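Does the Color of a Cup Change How Sweet a Drink Tastes?
Project report, Food and Senses elective
Barnbridge School
6 September 2018

Why I picked this topic

My grandmother swears that lemonade tastes better out of her old yellow tumbler, and for years I thought she was making it up. Then I read a magazine article about cafes that choose their plates by color, and I wanted to try it for myself. I had never run a taste test before this one, and I would happily spend another whole term on it!

My question was simple: if people drink exactly the same thing from cups of different colors, will they say one is sweeter?

What I expected

I guessed that pink would come out sweetest. Candy, frosting, bubble gum and strawberry milk are all pink, so I thought people would be ready for sugar before they even took a sip. I expected green to taste more sour because of limes and green apples. I didn't have a strong guess for blue.

The drink

I wanted something with a mild taste, because a very sweet drink would get top marks from everybody. After a few tries at home I settled on Givwood apple juice mixed half and half with water. It has a pale color and doesn't smell very strong. I made one big batch the night before and kept it in the fridge so every serving came from the same jug.

The cups

I used plain plastic cups in light blue, lime green and pink, all nearly the same shape, with no handles and no printing. My first plan was to use mugs from home, but they were different sizes and one had a cartoon on it, which would have ruined everything.

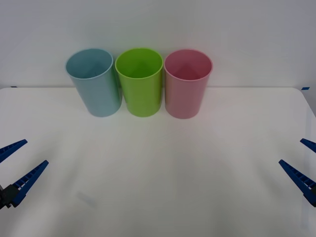
How the test worked

There were 13 tasters, all from my year. Each person came in alone and tried the juice from each cup, with a sip of water and a bite of plain cracker in between. I changed the order from person to person so that no color always went first. After each drink they wrote down a sweetness score from 1 to 10.

I told them they were comparing apple drinks. I did not say the drinks were the same until everybody had finished, and I asked them to keep quiet about it in the hallway. The reactions when I told them were the best part of the whole project — one person asked to taste all of them again on the spot.

Results

Pink got the highest average score, as I had hoped. Blue came second and green was last, but blue and green were very close together. Not everyone followed the pattern. In fact, 2 tasters gave the same score every time, and one wrote "these are all the same juice" at the bottom of the sheet.

Several people used the word "sharp" for the green cup. I hadn't put that word anywhere on the sheet, so I was really excited to see it.

What could be better

My group was small, and a few odd scores can pull an average up or down a lot. I would love to repeat this with 100 people at the Madigan Street fair in November. I would also like to add a white cup so there is something neutral to compare with. The room got warmer during the afternoon too, and the later tasters may have had warmer juice. Next time the jug goes in a cooler.

Another idea is to swap the juice for something salty, like broth, and see if pink still does anything at all.

Sources

Class handouts on taste and smell, units 2 and 3
Drinitz Kitchen Science Workbook, chapter on flavor
My own score sheets, attached at the back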